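Skuvov Developer Forum > Perception and State Estimation
Masking policy for two-handed wrist-camera tracking
Posted in September by Talha Kazmi, Tooling Group
5 comments | 2 shares
Print this thread | E-mail this thread

Talha Kazmi
The Tooling Group requests comment on a proposed change to the default mask in the Pledesska tracker. At present the mask covers only the two jaws of the gripper that carries the camera. It is fixed in image coordinates and is applied before feature extraction.

Under the proposal, a second mask would be computed for each image and would cover the other gripper, together with the operator's hand and sleeve wherever these are in view. We replayed 290 two-handed episodes with the current default. In 57 of them the estimated camera path contained a jump large enough for the episode to be rejected by the planner's training filter. Review of the rejected episodes indicates that features on the other gripper were accepted as static landmarks for short periods.

Typical views from the small-object task follow. 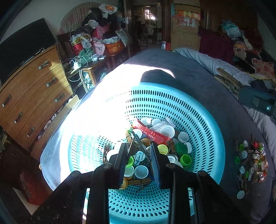
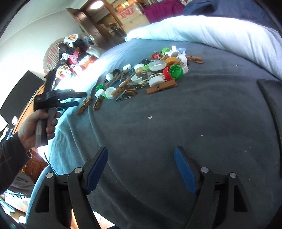
Small-object task with caps, clips and clothespins. First picture: at the basket. Second picture: at the blanket, with the operator's hand on the second gripper.

Comments are invited on the default value and on any effect on the mapping stage.

warraich_maps
The Warraich mapping team does not support a change of default at this time. The proposal treats the second gripper as the principal source of error. In the second view the more serious difficulty is the blanket. It is smooth, it occupies most of the image, and it offers very few stable corners. The tracker is then dependent on the pile and on the far background, and the pile is exactly what the task is meant to disturb. A mask on the hand and the second device will not add a single usable landmark.

We would also note the direct sun on the left side of the basket in the first view. Features along the edge of a bright patch of that kind should be treated with suspicion, particularly where a shadow falls across it.

Talha Kazmi
The point on the blanket is accepted. However, the two problems are separable. A shortage of good landmarks makes a small number of bad ones more harmful, and the second gripper in that view stands close to the objects, where parallax is strong. We would prefer to remove known moving features first and examine the remaining failures afterward.

On direct sun, the tracker already discards saturated pixels. It does not discard the boundary around them. I have opened a separate item for this.

Kulsoom Usmani
I write on behalf of the planning users. Our concern is consistency between the two arms. The planner takes as input the pose of each gripper relative to the other. If the second gripper is masked out of the tracker's input, please confirm that it remains available to the relative pose module. An earlier build of Jestis shared one image buffer between the two stages, and a mask applied in the first stage removed the pixels required by the second. Relative pose then fell back to the difference of two drifting map poses, and grasps on narrow items such as clothespins were affected most.

jestis_build
Confirmed for the current build. The mask is passed as a separate channel and the image is left unaltered. A module that does not request the mask will not receive it. The relevant setting is tracker.mask.scope, with accepted values "own" and "all". The feature limit of 2000 per image is applied after masking, so the wider scope should not reduce the count in views with a detailed background.

warraich_maps
In that case our objection is narrowed. We can accept "all" as an option available to users. We continue to oppose it as the default until the replay is repeated with the mapping stage enabled and the results are reported separately for basket views and blanket views. An average over both would conceal the case that concerns us.

Kulsoom Usmani
The planning users support the separate reporting. We ask in addition that relative pose error be listed for each view type, with left and right grippers given in their own columns.

Talha Kazmi
Agreed. The default will remain "own" for the present release. The replay will be repeated with mapping enabled, and the tables will be posted in this thread with the configuration files attached.

E-mail this thread | Print this thread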